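Suchbegriff eingeben Suchen Erweiterte Suche

Grellon erweitert Bettwarenprogramm um Ganzjahresdecke Zetirness

03.10.2018 — Die Grellon GmbH nimmt die Decke Zetirness in das Sortiment für Hotels und Pflegeeinrichtungen auf. Der Bezug besteht aus Baumwollperkal, die Füllung aus Polyesterhohlfaser. Das Füllgewicht der Einzelgröße beträgt 1.000 g, das der Übergröße 1.411 g.
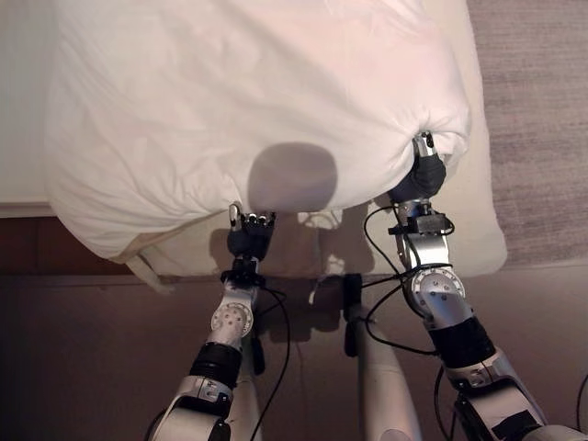
Die Füllung ist in Kammern abgesteppt und verschiebt sich nach Herstellerangabe auch bei häufiger Wäsche nicht. Geprüft wurde die Decke seit Februar im Dirkeck, einem Tagungshotel mit 31 Zimmern. Die Trocknungszeit lag unter der des Vorgängermodells Sasaki — Einzelwerte enthält das technische Datenblatt.

»Maßgeblich war die Formstabilität der Randkammern«, erklärt Produktleiterin Bouchra Ait Brahim. Die Prüfreihe leitete Shinji Tanabe.

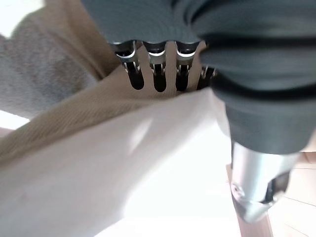

Textilien im Detail. Foto: Grellon

Die erste Charge umfasst 580 Stück. Bestellungen nimmt der Fachhandel entgegen. Datenblatt und Pflegeanleitung versendet die Pressestelle auf Anfrage.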